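**flastton_kim** (Wednesday)
200 teleop demos in sim, all on the marble counter. Fork, bottle, white pot. Wokonside says that's plenty for a first policy.

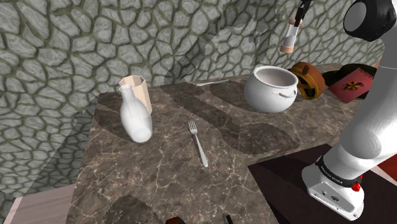
## Replies

**slanina**
Plenty for whom? Your knife or spoon or whatever half vanishes into the marble. I'd like to see it on a real counter before believing any of this.

**karnik40**
Disagree. Sim demos are cheap, and you can vary the lighting later.

**slanina**
Cheap, sure. I threw out 638 of mine in February. Hand guiding got me further with 40.

**flastton_kim**
On one task, though?

**slanina**
3.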